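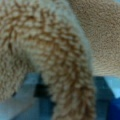 Pre-purchase inspection checklist, soft goods picking cell
Site: Skaltar returns building, bay 2
Filled in: February, before the budget meeting
Status key: OK / FIX / NO / ASK

1. Floor space measured and marked
OK. Tape is down. Someone has already parked a pallet on it, so the tape works about as well as the last tape.

2. Guarding and door interlocks included in quote
ASK. Britlow lists "guarding (typical)". Typical of what? Get a drawing before we sign. If fencing is extra, it goes on the equipment line and not on my maintenance line, where it went last time.

3. Emergency stops reachable from both sides
FIX. One is behind the bin rack. You can reach it if you are seven feet tall and not in any hurry.

4. Gripper suited to plush and fleece
FIX. Suction cups are priced in as standard and are no use on deep pile. Soft fingers are an option. Price the option now - we are going to buy it either way.

5. Finger pads and spares
ASK. Gulero wants a minimum order of 500 pads. We have drawer space for maybe a tenth of that. See if they will split the shipment.

6. Wrist camera copes with close work
FIX. When the item fills the view, focus goes soft and brown-tipped pile all looks like more brown-tipped pile. Ask for the close-focus lens as a separate line so it can't be quietly dropped.

7. Bins: edges, corners, color
OK with comment. Blue stays. Check the corners for burrs before any fabric goes near them.

8. Power supply
NO. The panel on that wall is full. Electrician's quote is not in the budget. It should have been in the budget in the first draft, and there is a comment from me on the first draft saying so.

9. Lint and loose fibers
FIX. No filter on the controller cabinet. Add one, plus a year of replacements.

10. Training
ASK. Yu package covers 2 people. We run three shifts. Do the math.

11. Payment terms
OK. Final payment held until the cell passes on our own stock, the fuzzy stuff included.

Recommendation: hold the order until items 2, 3 and 8 are closed. Items 4 and 6 can go in as changes to the quote.

Next review: when the pallet moves.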